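Tables for Show: A Morning at the Stodico Open Day 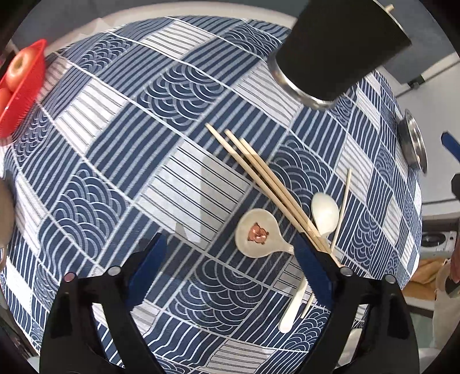
Issue 103, page 14

The Stodico open day promises "the table as it is really used." I have been to enough showrooms to doubt that, and the first table I stopped at had a blue-and-white cloth, some wooden chopsticks and a white ceramic spoon on it. No meal laid out. Really used by whom?

The cloth I will give them. It is a patchwork of blocks, navy stripes next to white ones, then rows of white arcs that look like waves. Senga Baxter, showing our group around, called it calming. I found it busy. Pale chopsticks do show up well against the navy, and I suppose a buyer would notice that before anything else.

My trouble is with the claims. The leaflet says the Griden range was "tested in 261 homes" and doesn't say what the test was. I asked. Baxter said people were sent a set and filled in a form – so, a survey. She was polite about it and wrote down my email address. I have heard nothing.

The spoon has a round, shallow bowl, and I wondered how much soup it would hold. Mwangi Obura, who had come over from the Gauthier stand, said shallow spoons cool the soup faster. Maybe. He also sells them.

Upstairs was a talk on table linen, which ran long, and a coffee counter with a line I didn't join. Parking was free. The next open day is in September, and they say there will be meals served on the display tables. I'd want to see the menu first.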